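Getting started with the Plirholm hand-held gripper kit

Jun 20, 2024

I've had the Plirholm pair on loan from Griltum for 15 days now and I'm rather taken with them! Setting up is easy once you know the order, so this is how I do it.

Charge both grippers overnight, then hold the side button until it beeps twice. Open the Grirberg app, tap Add, and do the left one first (I did the right first and had to start over, grr). Next comes the squeeze test: close the fingers slowly, let go, and repeat until the bar turns solid. Mine took 2 goes.

Now pick a job. I'd start with putting small bits and bobs into a box on a table, with a cloth down so things don't skid about. Pinch thin items right at the tips and keep your wrist loose.

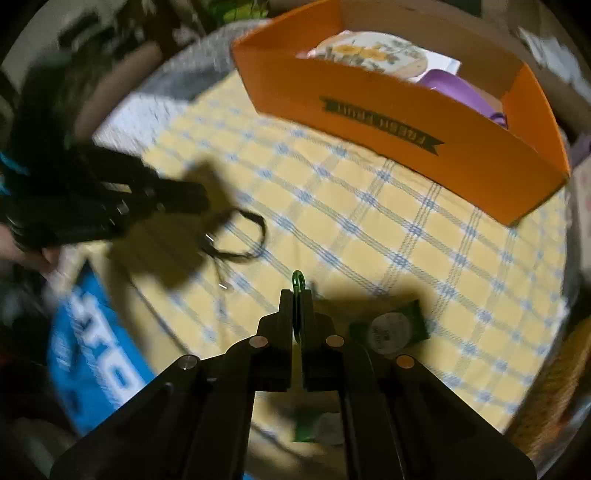
Save each go before you begin the next, as the app only holds one at a time – my biggest moan about it. If the fingers feel stiff after over 19 goes, run the squeeze test again. The Isah carry case costs extra, and I'd skip it and use an old rucksack.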